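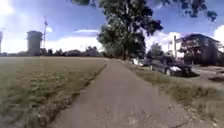
Asphalt path through patchy grass, with a tall tree ahead.

Week 3: How Towns Remember Where People Walk
Notes by Qiuyue Li

Start with the Norkasham footpath survey, my favorite source in the whole course! It lists 389 paths, and 98 of them have names that appear on no printed map. Who used those names, and for how long?
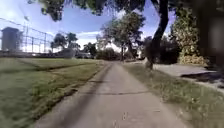 Names travel by mouth first. Fletcher McPhee's essay on Pennington is great on this (read the first 20 pages, skip the appendix). He found three names for one lane, all in use in the same decade.

Key terms: right of way, desire line, byname.

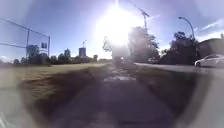
Compare Grikia, where the clerk wrote down every byname he heard. What a gift to us!

For next time: pick one byname from the handout and trace it back as far as you can.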